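Pipette Calibration and Care: Frequently Asked Questions

Applies to all air-displacement pipettes issued from the Llewellyn building stockroom and the Tivthorpe teaching labs. Positive-displacement and electronic repeat dispensers have a separate page.

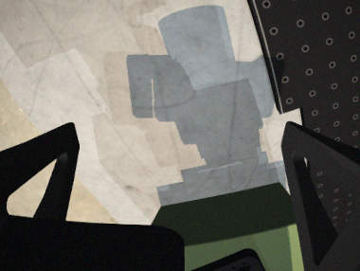
By the Liquid Handling Desk, Gutatport Laboratory Services
Last revised in May

How often does a pipette need to be calibrated?

Every 6 months for general use. Pipettes assigned to regulated assays follow the interval written in the assay file, and the shorter interval always applies. A pipette that has been dropped, autoclaved or taken apart is out of calibration until it has been checked, whatever date is on the label.

What is the difference between a check and a calibration?

A check compares delivered volume with the set volume and records the result. Nothing is adjusted. A calibration includes adjustment, followed by a second set of readings. Users may do checks. Adjustment is done at the desk only, and an adjustment seal that has been broken elsewhere voids the certificate.

How is a check done?

Use distilled water and tips that have both been in the weighing room long enough to reach room temperature. Pre-wet the tip, dispense into a tared vessel, and record the mass. Repeat at the nominal volume and at the lowest volume you use in practice. Convert mass to volume with the correction table taped inside the logbook; do not assume 1 mg equals 1 µL.

My readings drift downward across a series. Is the pipette faulty?

Usually evaporation. Confirm that the balance draft shield is closed and that the moisture trap is filled. If the drift continues, test for leaks: aspirate the full volume, hold the pipette vertical, and watch the tip. A drop forming at the end points to a worn seal or a badly seated tip.

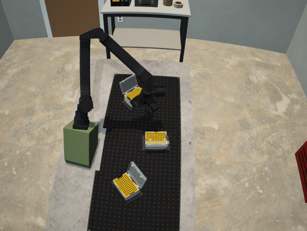

A worn seal is replaced under form 43. Please do not grease it first. Excess grease moves up the piston and makes the next calibration harder to hold.

Do tips affect accuracy?

Yes. Certificates are valid only for the tip type named on them. Changing supplier means a new check at both volumes. Filter tips and plain tips count as different types.

Should I use forward or reverse pipetting?

Forward for aqueous samples and buffers. Reverse for viscous or foaming liquids, such as glycerol solutions and detergents. State the technique in your method, as results from the two are not interchangeable at low volumes.

Can I autoclave my pipette?

Only if the barrel is marked as autoclavable. Let it dry fully before reassembly and book a check before the next use.

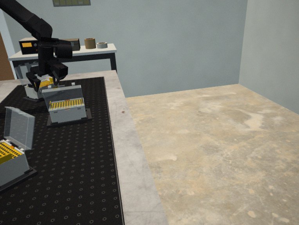 3 min read

How should pipettes be stored?

Upright on a stand, with the volume set to maximum to relax the spring. Never lay a pipette down with liquid in the tip.

Where do I drop off a pipette for service?

Llewellyn, room 137, before 3 p.m. Items from Tivthorpe go in the internal mail tray with a signed decontamination tag. Untagged items are returned unopened.

How are jobs tracked?

Each item is logged in Erkum under its serial number. Standard turnaround is 2 working days for calibration, longer if parts are on order. The certificate is attached to the Erkum record when the job closes, and paper copies are no longer issued.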